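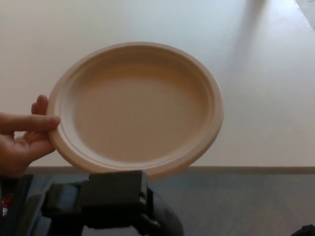 Figure 6. Operator presenting a molded fiber plate above the gripper, head camera view.

6.3 Recording a handover by remote control

This section covers recording a handover task, in which the operator passes an item to the robot and the robot places it on the table. Two people are required: a pilot at the Karau remote station and a presenter at the table. Complete the camera check in 6.1 and the gripper calibration in 6.2 before starting.

CAUTION: The presenter must keep fingers on the rim of the plate, clear of the gripper. Closing force is limited to 70 percent in handover mode but is still sufficient to pinch.

Preparing the station

1. Clear the tabletop of everything not named in the task sheet.

2. Switch the arm to Follow and set the speed limit to Low. The status line on the remote station changes to FOLLOW / LOW.

3. Open the head camera view. Confirm that the front edge of the table is visible and that the gripper is at the bottom of the image. If the table edge is missing, repeat 6.1.

4. Select Task > New > Handover. Enter the item name exactly as it appears in the task sheet.

5. Set the episode limit to 1000 frames. Recording stops when the limit is reached, whether or not the plate has been released.

Recording an episode

1. Pilot: move the gripper to the ready position and open it fully. Hold still until the ready tone sounds.

2. Pilot: press Record, then say "ready."

3. Presenter: bring the plate in from the side with one hand. Hold it by the rim with the eating surface tipped toward the head camera.

4. Presenter: stop with the lower rim just above the gripper. Do not push the plate into the fingers.

5. Pilot: raise the gripper to the rim and close slowly. Stop when the grip indicator turns solid.

6. Pilot: say "mine." Presenter: let go and withdraw the hand the way it came.

7. Pilot: place the plate flat on the table, open the gripper and return to the ready position.

8. Press Stop. Mark the episode Keep or Discard before starting the next one.

NOTE: Molded fiber plates flex at the rim. If the rim folds during closing, discard the episode and replace the plate. Do not flatten a creased plate and reuse it.

NOTE: Vary the height and angle of the plate between episodes. Keep the same presenting side within a batch. Change sides only when starting a new batch, and record the side in the batch notes.

Faults

Error 1415 (follow lost): the link between the remote station and the arm was interrupted. The arm holds its last position and the gripper stays closed. The presenter should step back. Return the remote handles to neutral, press Resync, and discard the episode.

Grip indicator flashes: the gripper has closed without detecting contact. Open fully and start again from step 1. If this occurs on consecutive episodes, repeat 6.2.

Batches are uploaded from the Export tab; see 6.5. Questions on task sheets for the Veltimitz table layout go to Lamduan Panyasiri at the Brodham support desk.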